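# About Skasine

Skasine tests robot grippers, small arms, wrist cameras and controllers for people who have to buy them. We don't build or sell any of this equipment. Customers send us a short list, we run everything on it through the same work, and we write up what we saw.

The company was started by Ksawery Urbańczyk, who had spent years setting up packing lines and had watched too many grippers get picked from a catalog. The first tests were done evenings in a rented unit in Plesstead. We are still in Plesstead, in a bigger unit on the same street, and there are now 19 of us. Most of the staff came from maintenance or line work. A few came from software and look after the controllers and the logging.

## What we test

Most requests fall into one of these groups:

- Two-finger grippers, including printed and molded fingertips
- Tabletop arms with light payloads
- Cameras mounted at the wrist, compared for view, glare and focus at close range
- Controllers, mainly how they behave when a grasp goes wrong

We also take in fingertips on their own. A lot of customers are happy with their gripper and only want to know if a different pad or a steeper tip would help. Those jobs are short and we can usually fit them in between larger ones.

## How a comparison works

A standard comparison covers 2 to 6 products. Each one is mounted on the same arm, with the same camera position where the mount allows it, and goes through the same list of objects. The operator doesn't choose the order. If a gripper needs an adapter plate we make one in house and note its weight in the report.

Every attempt is logged, including the ones that fail before the fingers touch anything. Our longest job so far ran to 1,722 attempts, for a customer called Brurno who wanted to settle an argument between two departments over finger length. The report went to both departments on the same day.

We do not give star ratings. The report has a table of results by object, a page of notes from the operator, and the raw logs on request. If a product was awkward to set up, the notes say so — wiring, manuals and missing screws included. Manufacturers can read the notes on their own product before the report goes out and can correct errors of fact. They can't ask for a result to be removed.

## The objects

Object sets are put together by theme: kitchen, workshop, bathroom shelf, desk. We buy ordinary things in ordinary shops and replace them when they wear out. Customers can send their own parts as well, and many do. Szulc, a mail-order supplier we have worked with since our second year, sends a box of its own returns for every job.
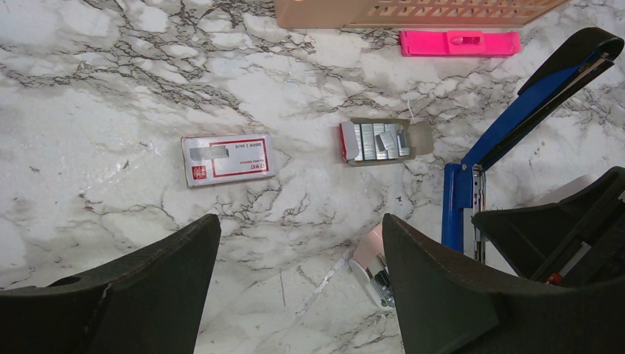

The desk set gets used more than any other, and it is where differences between fingertips tend to show. Office supplies are small and oddly shaped, and they seldom sit square to the gripper. A closed box of staples lying flat gives the fingers very little height to work with, and an open one has its flap folded back and metal strips packed side by side. The big blue stapler and the little pale pink one go in the same layout, so a gripper has to deal with both sizes in one run. Polished marble is one of our regular surfaces. The veining and the bright glare on it make a fair check of a wrist camera, and we run the same objects on a plain mat for comparison.

## Working with us

Send us the products you are considering and a few lines on what they will have to pick up. We reply with a price and a start date. Equipment is returned by freight when the report is finished, in its original packing if you sent it that way.

Visits are welcome by arrangement. Customers often come in for the first day of a test and bring the operator who will use the machine. Please wear closed shoes and leave food in the front office.

Page last updated 3/31/21.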